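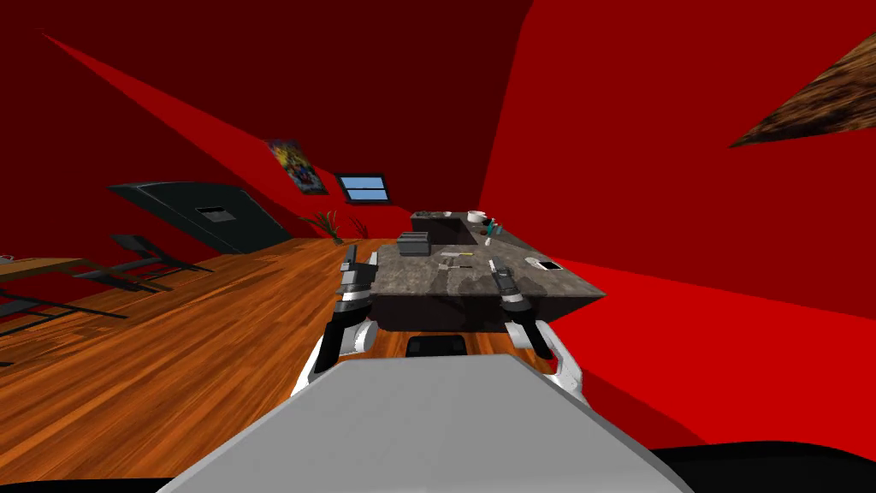
3 min read

Pre-run checklist: two-arm robot at a kitchen counter

We use this list at Droltik before every block of counter tasks, in simulation first and then on the real robot. Mark each line OK, FIX or N/A. One FIX stops the block.

1. Floor area clear of people and loose cables.
Comment: OK. Chairs count as obstacles – check them against the base route.

2. Both grippers above counter height before the base moves.
Comment: OK. Watch the left one near the corner of the island. Minimum clearance at the corner is 38 mm.

3. Loose items on the counter match the task sheet.
Comment: FIX. The sheet lists the mug and the bottle but not the flat device on the right side. Add it or take it out.

4. Mugs and bottles empty and lids closed.
Comment: N/A in simulation. Required on the real robot.

5. Arm speed limited to 200 mm per second within reach of a person.
Comment: OK. Limit is set in the Palard controller and can't be changed from the task script.

6. Grip force set for the lightest item.
Comment: FIX. Still at the default from October. Thin handles need a lower setting.

7. Stop button tested with both arms in motion.
Comment: OK. Test again after any restart, even a short one.

8. Room model level with the robot's base frame.
Comment: FIX. Reload the room and compare again before logging anything.

9. Log folder has space for 500 runs.
Comment: OK.

Recheck after 12 hours of use or any change of gripper. Keep the signed sheet with the run log.

Related
Brurken gripper pads: wear limits
Writing a task sheet for counter work
Mahrous base: daily floor check
When to repeat a stop test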